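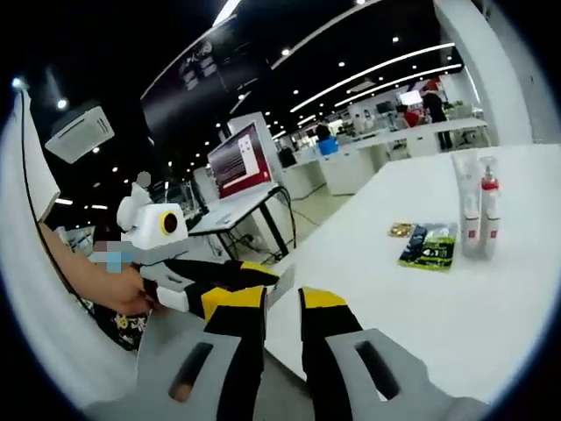 About Clesuscombe

Clesuscombe packs and ships small orders for other companies. Most of what passes over our benches is personal care goods, dry food and household refills. Our customers are mostly brands too small to run a warehouse of their own, and a few larger ones, such as Zilness, who send us their mixed boxes and keep the pallets for themselves.

We started as the hand-packing department of Prurncombe and became a separate company when Prurncombe moved its bulk work out of town. The packers came with us, and so did the white benches.

What we do by hand and what we don't

Carton folding, labeling and weighing are done by machine. Conveyors bring the totes in and take the boxes out. Picking items out of a tote and setting them in a box is partly automated, and that part grows a little each year. Squeeze tubes, pump bottles and soft packets are the hard ones. A packet bends when it is picked up, and a pump bottle tips if it is held too low.

The robots learn these moves from people. Packers work at a bench with hand-held grippers that have two fingers and a camera, and they move the goods the way they would with their own hands. The recordings are used to train the arms on the packing lines. Our catalog has 3,121 items in it at present. The arms are cleared to handle 341 of them without a person at the station, and the rest are packed by hand or with a person checking each box.

How the jobs have changed

When the first arm was put in, packers asked whether they would be let go. The answer we gave then still stands. No one has been laid off because of a machine. When someone leaves or retires, we look at whether the job should be filled as it was, and sometimes it is not. People considering a job here should know that.

What has changed is the day. There is less lifting and less reaching into deep totes. There is more time spent at a screen, and more standing at one bench. Some packers like demonstration work and some find it slow. Gripper shifts are limited to half a day, with the other half on the line. The limit came in after several people reported sore thumbs and wrists.

Demonstration work is paid at a higher rate than packing. Training for it takes 27 hours, all on paid time, and any packer can sign up after the first three months. Packers also decide which recordings are thrown out. An engineer can tell from the data that a grip held, but a packer will know that the bottle was grabbed by the pump and would have leaked in the box.

Who to contact

Nghĩa La runs the training floor. She worked on the packing line at Prurncombe before the split and now sets the bench schedule and signs off each new item before an arm is allowed to handle it.

Anatole Riviere is operations manager and handles new accounts. Please write to him with your item list, box sizes and monthly volume. We take accounts from 1,000 orders a month. Equipment service is through Oltmanns, and suppliers of spare parts should contact them directly.

The floor is open to visitors by appointment, except in August when the lines are down for maintenance. Closed shoes are required.

Page last updated 2025-12-03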